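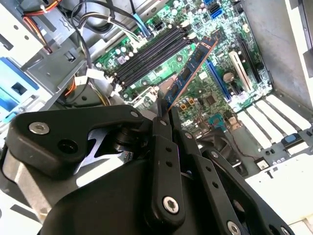 Is more memory really the answer?

June 21, 2025

Every time I grumble about a slow computer, someone tells me to put more memory in it. I've heard it since December, when the old tower started taking 4 minutes to open a letter. I remain unconvinced.

Fitting the stuff is easy enough, I'll grant that. A stick only goes in one way round, and you press until the clips close. What bothers me is the promise that goes with it. The listing I looked at on Homier said "up to 200% faster", and I'd like to know at what. Up to is doing a lot of work there.

Then there's the rest of the machine. An old green board with a coin battery on it is still an old board, whatever you plug into the slots. And with no processor in the socket, memory is the least of your worries — you're shopping for two things by then. 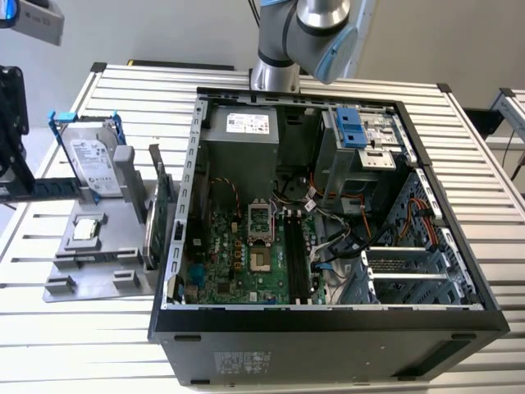

Seema Rana reckons I'm being mean about it, and that hers went from unusable to perfectly fine for the price of a takeaway. Maybe so. She also cleared 1000 photos off the desktop the same afternoon, and I know which of the two I'd credit.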